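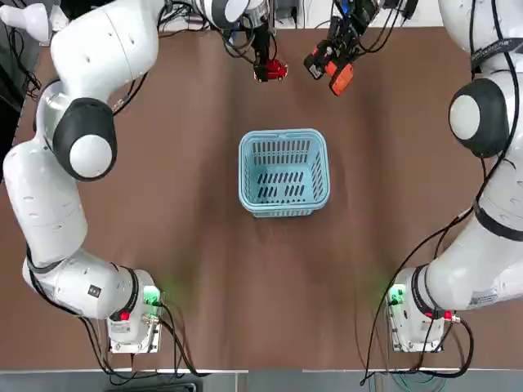 Light blue basket, brown table, what looks like a toy held above it.

Call for participants: tidying study, October

Plastden sells storage baskets, and everybody who sells storage baskets says they keep a table tidy. I have my doubts. Most baskets I've owned ended up as a second mess with sides. Before we print that claim again, we want 44 people to come in and clear a table while we take notes.

You get a tabletop, a basket and small household things — toys, cups, sticks, whatever is on the list that day. Put away what you would put away at home. If you think something is better left standing on the table, leave it there and tell us so.
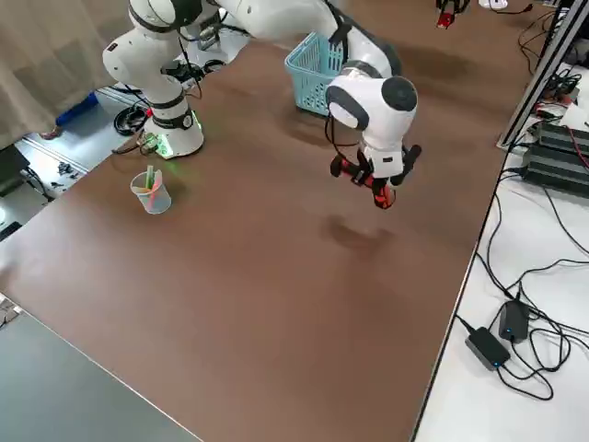 Who we want

Adults who tidy up after themselves, and adults who don't. No professional organizers, please. If you already love the Plesteo method, fine, but we will ask you to defend it.

What it takes

Two visits, 15 minutes each, at least 3 days apart. There is no pay. You keep a basket, for whatever that's worth to you.

To sign up, write to Brigitta Rainer at Plastden and say which afternoons suit you. Mondays are full.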